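Projects > Grippers > Hand-held pair, second build > Gallery

Hand-held gripper pair, second build

13 February 2020

This page covers the second version of the hand-held grippers built at the Jorness shared workshop. The two units are built to the same drawing. Each has parallel finger pads driven through a four-bar linkage, and each is held and squeezed directly by the operator. The first version used plain holes at the pivots. They wore oval within a month of regular use, and the pads no longer met square. The second version has brass eyelets at the pivots and thicker arms.

The drawings are kept under the project name Plondent. Print settings and the cut list are on the parts page. Total spend for the pair came to around 510 dollars, with cable and connectors included and filament left out. Assembly of one unit takes an evening if the eyelets are set beforehand.

1. Basket rim

A rim grip is the first check after assembly. The pads have to close on a thick edge from both sides without twisting the linkage, and any play in the pivots shows up as a lean in one pad.

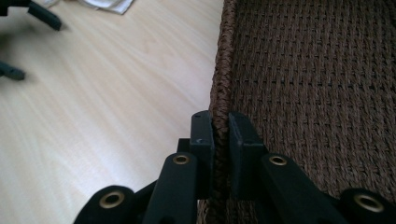

Pad faces on this build are flat and have no rubber. Rubber was tried on one unit in September and gave a better hold on hard edges, but it caught on woven material and peeled at the corners. The flat face lets go cleanly. The pads are held by small screws, so a rubber-faced set can be swapped back in for glass or metal work.

The eyelets are pressed in with a hand tool from the leather bench. Set them before the arms are joined. An eyelet that goes in crooked has to be drilled out, and the arm usually cracks when that is done. Budget for 3 spare arms per pair.

2. Two hands at the table

Two-handed work is the reason for building a pair. One unit holds or steadies while the other does the moving. The table is low and can be reached from all sides, and the cables need enough slack to cross it without pulling at the wrist.

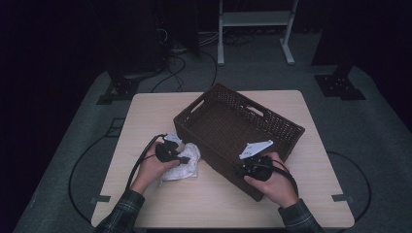 Left unit on the cloth, right unit at the corner of the basket. White marker plates fitted to both.

Apart from the brass eyelets, the plates are the main parts that are not black. Their mounts are 2 degrees off between left and right, an error in the drawing that was found after both had been fitted. It is corrected in software for now. The next print will have the proper angle.

Cable routing is still not settled. The Ó Néill reel arm on loan from the electronics room kept the cables off the floor but added drag at the end of its travel. Loose cable with a wide loop has worked better so far. The loop has to be laid out again each time the operator changes side.

3. Soft goods

Knitted and crocheted items are harder than rigid ones. The pads have to close far enough to hold the yarn without pulling a strand through the gap. Pad gap at full close was reduced for this build by moving the inner pivots. Closing force was left as it was.

A piece held by both units at once also shows how well the tips of one can work close to the pads of the other. The outer arms are the widest part and are the first thing to collide. Taper on the tips was increased for that reason.
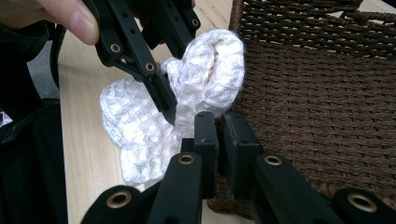

Open items

- Reprint the marker mounts with the corrected angle.
- Replace the set screws in the left trigger with a longer size.
- Test the Grurerik spring in one unit. It is softer than the current spring and may reduce hand fatigue over a long run.
- Add a strain relief where the cable leaves the body. Tape is holding it on one unit.
- Log wear on the eyelets after 36 hours of use and compare against the plain-hole arms kept in the drawer.

Files for the arms, pads and plates will be posted on the parts page when the mount drawing has been fixed. The older files have been taken down to avoid mixed sets.

Comments

benchvise: Which way do the eyelets face, flange in or flange out? I built one from the first drawings and had the flanges rubbing on each other.

page author: Flange out on the outer arms. On the inner arms put a thin nylon washer between the faces. The drawing does not show the washer yet.

tallowfield: Did you consider small flanged bearings? The cost is not much higher if you buy a bag of them.

page author: Considered and priced. They need a wider arm than this one, and the collision problem in section 3 gets worse. Possibly for a third build.

k_orrin: Any chance of a left/right mirrored trigger? Mine is awkward in the left hand.

benchvise: Washers fixed the rubbing, thanks.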